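The bug that ate my March was a timestamp

I have been putting off writing this up, mainly for reasons of vanity. It is the story of how I spent most of March tuning a controller that had nothing wrong with it.

Some background for anyone new. I look after the software on our two-armed robot at Gesgate, which mostly means the layer between "the policy has decided something" and "the motors have heard". Zulmira Bettencourt looks after perception. Chin-lung Choi writes the planner, and comments in code reviews with full stops so firm you can hear them.

The task was laundry. Basket on the floor, both arms reach down, each takes a handle, up it goes. Later on we wanted it to pull clothes out one at a time, but carrying came first, carrying being the easy one. I have that in writing, in my own hand, in the planning notes.

What we got was a wobble. The left arm would arrive at its handle slightly ahead of the right, pause, think better of it and go round again. If both grippers did close, the lift started with a little twist, as though the two arms had agreed on everything except when. I did what any controls person does and turned the gains down. The wobble got slower. I turned them up again and it got louder. I wrote a filter. I was rather proud of the filter.
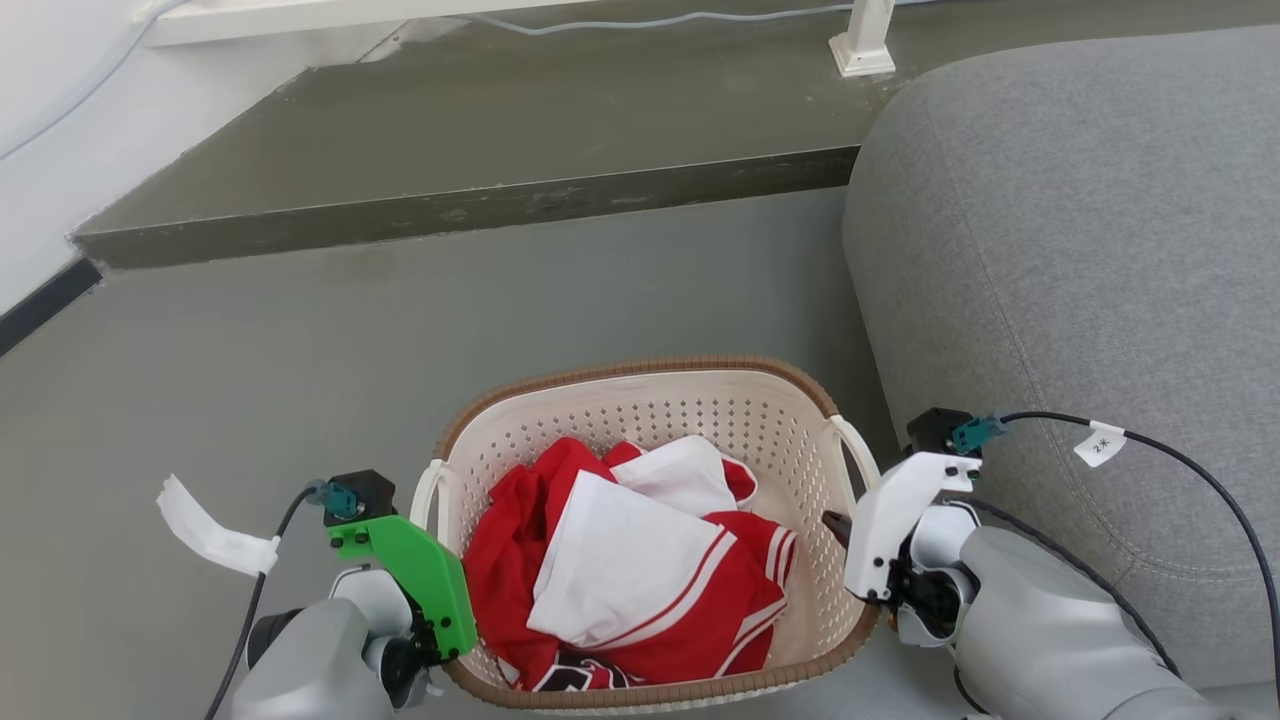
Zulmira asked, quite early on and quite politely, whether I had looked at the clocks. I said yes. I had looked at them in the sense that I knew we had some.

What was going on is embarrassing enough to set out plainly. Each wrist camera's images get a timestamp, and the policy lines them up with the joint readings before it decides anything. The left stream was stamped when the image was captured. The right one was stamped when it came off the queue, after decoding, which under load put it 119 milliseconds out. So the policy was being handed a right-hand picture of the past with a label saying it was fresh, and doing its honest best with it. With an arm standing still you'd never notice. With an arm on its way to a handle, the handle is somewhere else.

The reason for the difference was a driver wrapper I wrote myself, for one camera, on a Friday, meaning to do the other after the weekend. The commit message says "tidy up".

Chin-lung found it by plotting the two streams against each other in Hurnorura, our log viewer, which I had also been meaning to learn properly. It took him one afternoon. His message to me was a screenshot and the word "Hm."

The fix is 6 lines. Both streams are now stamped at capture, and anything older than 100 milliseconds gets dropped before the policy sees it, with a warning in the log. There is a test as well: it replays 2000 recorded image pairs and fails if the gap between left and right drifts. It runs on every merge and has already caught me once.

I took the filter out last week. The grasps are better without it, the filter having added a delay of its own. The gains are back where they were at the end of February, to the decimal place.

What's left is the actual laundry. Soft things in a heap are horrid for the planner, which would like every object to have edges and keep them. Zulmira's segmentation treats two shirts of the same colour as one large shirt with ambitions, and Chin-lung wants to stop planning over garments altogether and plan over places to pinch instead. I think he's right, but I am waiting until he has written it before I say so.

Next job for me is the gripper force logging, where I have just noticed that the units differ between left and right.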